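Speaker notes: Compliant fingers against rigid pads on a shared wrist mount
Rawiri Prendergast, Hollis project meeting, 10 October 2021
Slot is 17 minutes plus questions. Slide numbers match the handout.

Slide 1. Title
Name the co-authors: Bronwyn Rakena (controller), Rhodri Lloyd (mounts). Say that slides go up on the project page tonight. Start.

Slide 2. What was compared
Two finger sets on the same parallel drive. Set A is the rigid aluminum pair with rubber pads that everyone here has used. Set B is the Bandach printed pair, blue, with cells along the inner face. Same wrist camera for both, same controller build, same speed limits. Only the fingers and the closing force setpoint changed between runs.
Do not get into the arm comparison. Anahera Ellery covers that after the break.

Slide 3. Task
Approach an upright object on a tabletop, close, lift, hold, put back down. Objects were drinks bottles, cups and cans. Start poses came from one list, shuffled once in September and then kept fixed for both sets. 201 trials in total. Failed camera starts were dropped before counting.

Slide 4. Result by object
Read the table from the bottom row up. Cans: no difference worth discussing. Cups: Set B better, mostly at low force, where Set A either slips or dents the wall. Bottles: Set B better on lift, worse on placement. Pause here, people will want to look at the placement column.

Slide 5. Why placement gets worse
The printed fingers wrap a little when they close. On release they unwrap at slightly different rates, and the bottle gets a small push to one side. Rhodri measured up to 7 mm at the base. Slowing the last part of the opening stroke brought it down but cost cycle time. Digby Rutherford will ask about stiffness per cell. Answer: not measured yet, test rig is booked.

Slide 6. Wrist view before closing
Leave this up for a full minute. Points to make: both fingers stay in view when open, so the visual servo can use the gap between them directly. The cell pattern is easy to track. Clear plastic at the bottle shoulder is where the Avus depth filter drops out, so we take the label and the cap as the reference and ignore the rest. Cups behind the target are there to see whether the segmenter merges them with it. 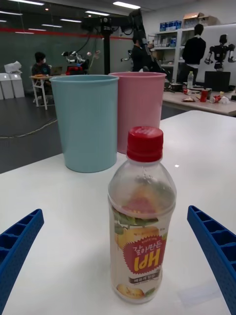
Fig. 6. Wrist camera view, Set B fingers open on either side of a red-capped bottle, blue and pink cups behind.

Slide 7. Controller
Bronwyn's change: force ramp starts at first contact on either finger, old version waited for both. Needed for Set B, harmless for Set A. Code is in the Nakgate branch.

Slide 8. Open items
Finger wear over long runs. Placement on a tilted surface. A second camera angle for clear objects.
Ask who has a spare Set A mount. Take questions.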